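About Pallisier

Pallisier sorts and repacks mixed household goods. People send us the contents of drawers, handbags, toy boxes and bathroom shelves, usually after a move or when a family home is being cleared. We sort everything by kind, pack it in labeled boxes and send it back with a written list.

Aisyah Menon started the company with one table and a rented storage unit. We now work out of a 700 square foot room behind the Gautam building and handled 3597 boxes last year. Areeba Usmani runs the sorting tables and trains new staff.

How we sort

Every box is emptied onto a dark cloth or mat. Small items are easier to find against a dark surface, and pale ones such as buttons and pills show up right away. Soft cases and pouches are set down by themselves and go on the list as a single item unless you ask us to open them.
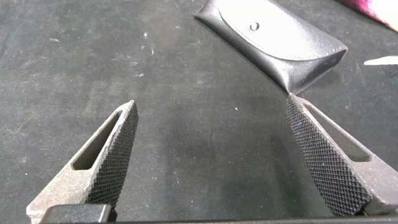 We do not throw anything away. If something is broken or empty, it goes in a clear bag marked "Check" and you decide what to do with it. Coins, keys and papers go in a sealed envelope at the top of the box.

What people send us

Most orders are mixed. Play food and seashell toys arrive with squeeze tubes and bottles from the bathroom, and part of the job is getting them apart again. Toys go in one box and toiletries in another. Tubes and bottles are bagged before packing, with the caps checked first.

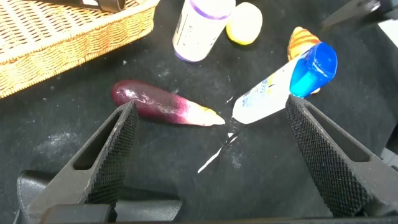 Prices and turnaround

Small orders (up to 2 boxes) are returned in almost a week. Larger orders take longer, and we give you a return date when the boxes reach us. There is no charge for the written list. We can take up to 100 boxes from one address.

Our labels and boxes come from Brelleo. Pickup and return are handled by Doltura, and you can choose a morning or afternoon slot when you book.

Contact

Call or write to the office between 9 a.m. and 4 p.m. and ask for Areeba. We are closed for the first half of February.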